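Household Machines and Their Discontents
Handout 6: Putting away the groceries
Instructor: Ayten Başaran
Section leader: Abenezer Gebretsadik

Read this before section. It is shorter than last week's and has fewer graphs, which several of you requested in writing.

The question for the week

Can a machine put away the groceries yet? The short answer is "some of the groceries, on a good day, if you clear the kitchen first." The long answer is the rest of the course.

Start with what we already own. A dishwasher is a robot that solved its problem by making you do the hard part. You find the plates, scrape them, turn them the right way and slot them into a rack, and then the machine sprays water in a locked box and takes the credit. Most successful chore machines work on this plan. Keep it in mind when a brochure says "hands-free."

Where the difficulty lives

Picking up one known object from one known spot has been routine in factories for decades. Trouble starts when either of those changes. A shopping bag changes both, every time, and then puts the eggs on the bottom.

Things to think about for any grocery item:

Shape. Long items can usually be grasped across the narrow side, but the machine has to know which side that is.
Stiffness. A carton will put up with a firm squeeze up to a point. The point is not printed on the carton.
Rolling. Round things leave when nudged. People correct for this without noticing they've done it.
Destination. "Away" is a place only you understand. Your roommate doesn't understand it either.

Terms you'll need

Grasp: contact firm enough that the object comes along when the hand leaves.
Parallel gripper: two fingers that close toward each other. Cheap, sturdy, about as expressive as a clothespin.
Clutter: what engineers call a normal counter.
Cycle time: how long one item takes from start to finish. Always ask for it. If the video has music, ask twice.

The Braro exercise

The Braro problem set uses a made-up log of 251 pick attempts, of which 42 failed. Work out the success rate (it comes to a bit over 83 percent) and then work out your chance of clearing a bag of ten items without a single failure, assuming each pick is independent. Most people guess far too high. Then tell me why "independent" is a generous word for what happens after the first jar goes over.

Nigel Whitlock's guest notes on the Prillov packing line are in the course folder. He cares mainly about what happens after a failed pick, and you should too. A line worker who drops something picks it up and swears. A machine may go on placing nothing very carefully into a box.

For section

Choose two items of different shapes and write out every step for moving them to a tray. No step may contain the word "just." Eleni Kadrić's group last term needed 200 words to get as far as touching the first item, and that was the best paper in the pile.

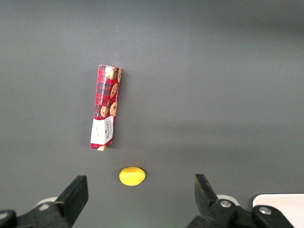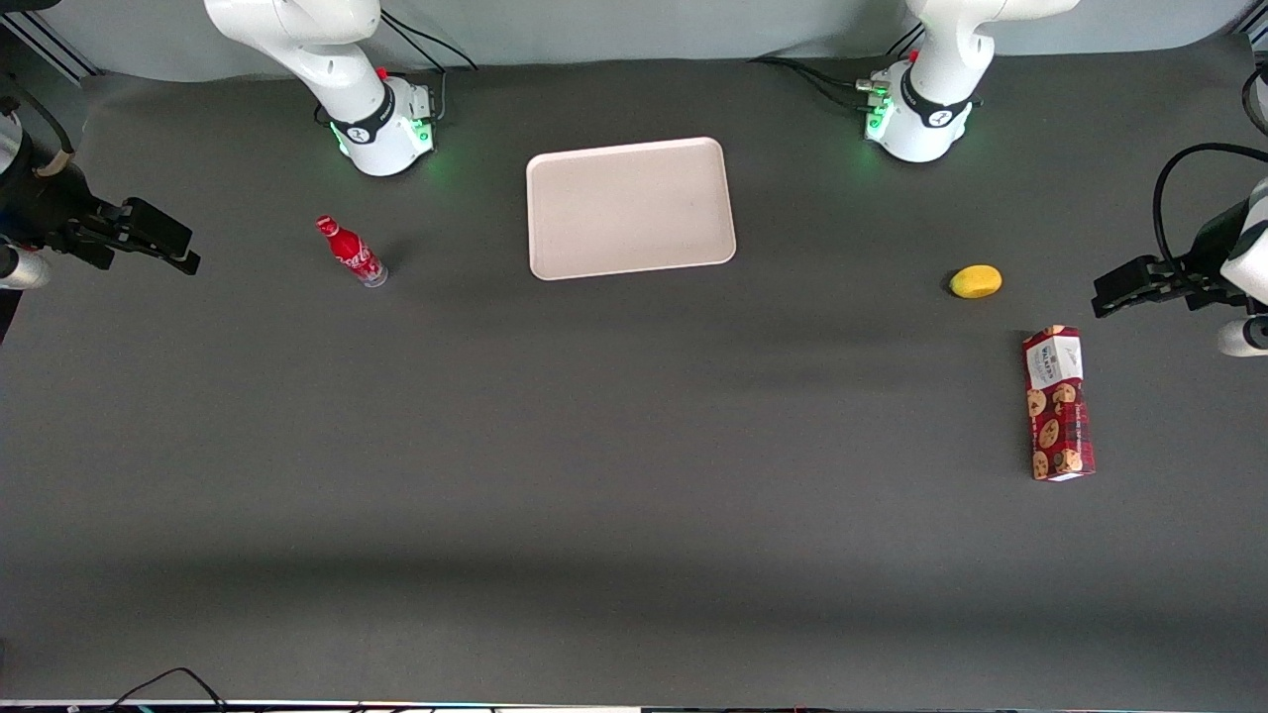
Fig. 6.1 (first) and Fig. 6.2 (second). Lemon and cookie box between and beyond the gripper's fingers; the wider table, with the tray and a Coca-Cola bottle.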